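Stumville Community Boards > Home & Family > Playroom and Toys
Thread: Felt-covered play balls, is anyone else unconvinced?

dullpenny
2023-01-11
I keep seeing the Flernis indoor balls recommended in here as the answer to everything. Quiet, soft, won't break a lamp, wash like new. I bought the set of 10 in the fall and I don't buy most of that. They're quieter than rubber, fine. They also pick up every hair in the house, and two of mine have a ridge where the halves meet that you can feel with your thumb. Did I get a bad batch, or are we all being polite because they weren't cheap?

marrowfat_joe
Bad batch, I'd say. We've had ours for three winters and the kids throw them down the stairs all day long. No ridge on any of them.

dullpenny
All day long, and still perfect after three winters? I'd like to see that.

oxbowlane
Joe, you said the same thing about the Wegener shelf brackets and we know how that went.

I'm closer to penny on this one. The seam is the weak spot on any ball made in two halves and glued. Doesn't matter what you wrap it in. Once a kid starts picking at the line you have a week.
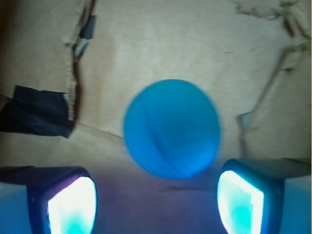 Washing is where I lose patience with the people who love these. The label on mine says cold water and air dry, and the seller's page says machine safe, so which is it? I ran four through a gentle cycle and they came out lumpy. A fuzzy blue ball with a curved line across it, like the one in my picture, is the kind I'd keep out of the machine altogether. That line is where I'd expect water to get in. Wipe it with a damp rag and live with the smudges.

tillerhand
Can't feel a ridge through a photo, oxbow. All I see is a line, and a faint one. Could be a molding mark and nothing more. My old Zurnon balls had a line like that and they were one solid piece of foam. I know because the dog opened one up for me.

oxbowlane
Fair enough. It does look like two halves to me, but I won't swear to it from a blurry shot.

dullpenny
That's my problem with the product, though. The page never says if they're solid or hollow. I wrote and asked. Got back a paragraph about quality and a coupon code.

kettle_and_rye
How much was the coupon?

dullpenny
Not enough.

marrowfat_joe
Still think you're all being hard on a toy ball. The point of them is indoor play in January when nobody can go out. My living room has a glass cabinet in it and the glass is still there. What else do you want?

tillerhand
A rolled-up pair of socks does that for free.

marrowfat_joe
Socks don't roll.

kettle_and_rye
Depends on how you fold them.

I help with the toddler room at the rec center and we've gone through a lot of these, different makers. Color matters more than people think. The bright blues and reds get found again at cleanup. The gray and oatmeal ones that look so nice in the catalog end up under the radiator until spring. On washing I agree with oxbow, we quit using the machine. Mild soap, rag, dry overnight on a rack. The fuzz does flatten out and I haven't found a fix for it. I tried a suede brush and made it worse.

dullpenny
Thank you, that's the first useful thing I've read about these. Do yours split?

kettle_and_rye
Some do. I toss them when they do, little fingers go straight for the gap. I don't trust glue for a repair with that age group.

oxbowlane
I saw the big tub of 500 for ball pits too. The listing has 1,090 reviews and I read 30 of them before I gave up. Half were talking about the plastic kind.

tillerhand
They pool the reviews from every product in the line. I wouldn't put any weight on that number.

marrowfat_joe
I wrote one of those reviews. It was for the felt ones.

dullpenny
Of course you did, Joe. I'm sending mine back if they'll take them after this long. I'll post what they say.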